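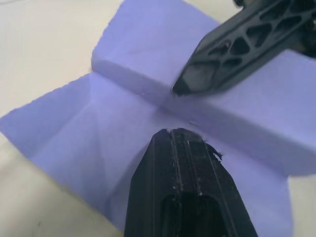 Who is doing the stage outfits for the Ketden show?
Dumano, with Linex covering shoes and the two quick-change jackets. Nieminen pulled out of the hats so we're going without.

Minutes, wardrobe group, July
Start 4 pm. Last minutes taken as read.

1. Budget
Spent to date $3272. Dry cleaning not in that yet. Dumano want a $600 deposit before they cut the finale coats. Agreed, pay this week.

2. Finale look
Long discussion. Silver vs all black. Singer's management prefer silver, lighting say silver flares badly under the front wash. Test both colours at tech rehearsal, decide then. Backup dancers stay in grey regardless.

3. Quick changes
Four in the set, third one too tight. Ask the band to streach the intro. If no, drop the gloves.

4. Nieminen
Letter recieved re hats. No hard feelings, sketches to go back to them. Not to be used on the poster.

5. Merch
Linex quote is for 2000 tour scarves, min order. Too many for one venue, some felt. Ask if they'd split across both runs. Held over.

6. Other
Rack labels still a mess. Steamer leaking again, get it looked at or hire one.
Dressing room 2 key missing, Ketden front office to cut another.

Actions: deposit, colour test, email band re intro, chase Linex, steamer.

Closed 5.20. Next one after tech rehearsal, time tbc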